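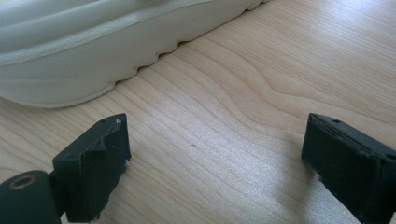

White rubber sole with a scalloped lower edge.

Amarachi Edet has tested outsole compounds at Plament for long enough to distrust a single hardness number. "People quote Shore A and stop there," she says. "Two compounds at the same hardness can wear at very different rates."

Her lab conditions every sample for 40 hours before abrasion testing. Shorter rests gave scattered results in March, and she threw out the whole batch — 38 samples in all.

Yellowing is a separate problem. Edet puts most of it down to antioxidants moving to the surface in storage. "Customers blame sunlight. Often the pair has never left the box."

Asked about cleaning, she recommends mild soap and a soft brush. Bleach attacks some binders, and she would not use it on any cemented joint.

Her next trial compares two cements from Kedeck at 30 degrees. Peel results will go to Khadija Salem, who runs the bonding line.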